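Protokoll der Sitzung der Arbeitsgruppe Beschaffung, Standort Drernemport
11. April 2025
Protokoll: Katherine Palomino

TOP 1 Protokoll der letzten Sitzung
Genehmigt, mit einer Änderung: Der Wartungsvertrag mit Grotell wurde damals nur besprochen und nicht beschlossen.

TOP 2 Greifer, Angebotslage
Es liegen zwei Angebote vor. Eyvindsson bietet den Handgreifer mit Parallelfingern für 541 Euro je Stück an, Polster und Gelenkkappen eingeschlossen. Grotell liegt im Grundpreis niedriger, berechnet aber jeden Satz Polster mit 130 Euro und macht zur Haltbarkeit keine Angabe. Im Begleitschreiben steht lediglich »für den Dauerbetrieb geeignet«. Die Gruppe hält das für keine Auskunft. Eine Nachfrage vom März ist unbeantwortet.

Eyvindsson hat auf Nachfrage 1000 Stunden genannt — ohne Prüfbericht. Der Wert wird bis auf Weiteres nicht in die Kalkulation übernommen.

TOP 3 Bedarf für die Tischaufgaben
Beantragt sind weitere Greifer für das Aufräumen von Bechern. Der Antrag begründet den Bedarf mit der Vielfalt der Gegenstände: Pappbecher und durchsichtige Becher, stehend und umgekippt, auf gemusterter Tischdecke, mit zwei Greifern am selben Tisch.

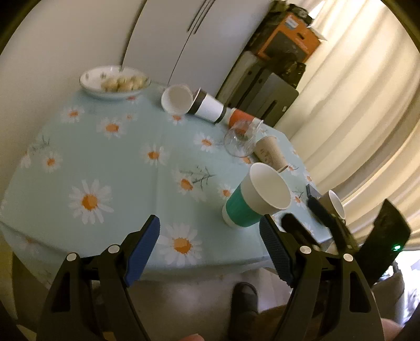
Quyên Khổng wandte ein, dass damit noch kein Bedarf an neuen Geräten belegt sei. Die vorhandenen Greifer stünden an vielen Nachmittagen im Schrank, und wer mehr Aufnahmen wolle, müsse zuerst Personal einplanen. Außerdem vermisse sie im Antrag jede Angabe dazu, wie oft ein Greifer wegen abgenutzter Polster ausfällt. Ohne diese Zahl lasse sich zwischen den beiden Angeboten gar nicht entscheiden.

Dem wurde überwiegend zugestimmt. Offen blieb, ob für dünnwandige Becher weichere Polster nötig sind. Der Antrag behauptet es, Messwerte fehlen. Einen Vergleich der Polster könnte Lanside übernehmen, hat dafür aber noch keinen Preis genannt.

TOP 4 Budget
Für Verbrauchsmaterial (Becher, Tischdecken, Ersatzpolster) werden 200 Euro freigegeben. Mittel für neue Greifer bleiben gesperrt. Der Vorschlag, vorsorglich eine Option bei Eyvindsson zu zeichnen, fand keine Mehrheit — die Option wäre kostenpflichtig und würde nicht verrechnet.

TOP 5 Aufträge
Palomino: Prüfbericht bei Eyvindsson anfordern, Grotell schriftlich mahnen.
Khổng: Ausfälle und Nutzungszeiten der vorhandenen Greifer zusammenstellen.
Antragsteller: Begründung überarbeiten, Personalbedarf ergänzen.

Wiedervorlage im Mai. Der Termin wird per Rundmail abgestimmt.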